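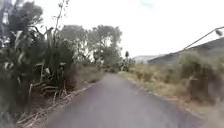
Tultside Cold-Applied Edge Repair Compound

Product code TS-43
Supplied by Hilter Surfacing Supplies

Overview

Tultside is a ready-mixed, cold-applied repair material for the margins of narrow paved roads, private drives, estate lanes and farm access routes. It is intended for roads built without curbs, where the surfacing meets the verge directly and the outer few inches are the first part of the pavement to break down. The compound is placed straight from the bag, requires no heating equipment and may be opened to light traffic as soon as compaction is complete.

The product replaces the earlier Presley Edge Mix. Customers holding stock of Presley may continue to use it, but the two materials should not be blended in the same repair.

Where it is used

Edge loss usually begins where vehicles pull aside to pass one another and a wheel drops off the pavement. Water then collects in the rut and softens the base, and the next wheel removes more of the surface. Tultside is suited to repairs up to 3 inches deep in a single layer. Deeper voids should be filled in two or more layers, each compacted separately.

The compound is not suitable for structural patching in the wheel path of heavily used roads, for bridge decks, or for surfaces subject to fuel spillage. For these locations, please refer to the Hyvönen range of hot-applied materials.

Technical information

Form: bitumen-bound aggregate, pre-mixed
Color: black, weathering to gray
Bag weight: 50 lb
Coverage: roughly 4 square feet per bag at 1 inch compacted depth
Minimum air temperature at application: 43 °F
Maximum layer depth: 3 inches
Shelf life: 12 months in unopened bags

Preparation and placing

Cut back all loose or cracked material to a sound vertical face. Remove soil, roots and grass from the repair area, and trim overhanging growth far enough that the compactor can pass freely. Standing water must be swept out. A damp surface is acceptable.

Place the compound slightly proud of the existing road and compact with a plate compactor or hand tamper, working from the sound pavement toward the verge. The verge should then be made up with firm soil or stone to the level of the repair. An unsupported edge will fail again under load — this step must not be omitted.

Edges may remain soft to the touch for several days in warm weather. Heavy vehicles should be kept off the margin during this period.

Ordering and delivery

Tultside is sold by the bag or by the pallet of 43 bags. Orders of 300 bags or more are delivered directly from the Hilter depot and qualify for the contract rate. Delivery to unpaved or weight-restricted addresses must be arranged in advance.

Orders for August delivery should be placed early, as demand from road departments is highest in that month.

Storage

Keep bags dry, flat and out of direct sunlight. Do not stack pallets. Opened bags should be folded closed, taped and used within two weeks.

Related items

Hyvönen Hot-Applied Patching Compound
Hilter Hand Tamper, 81 square inch plate
Hilter Verge Stone, bulk bag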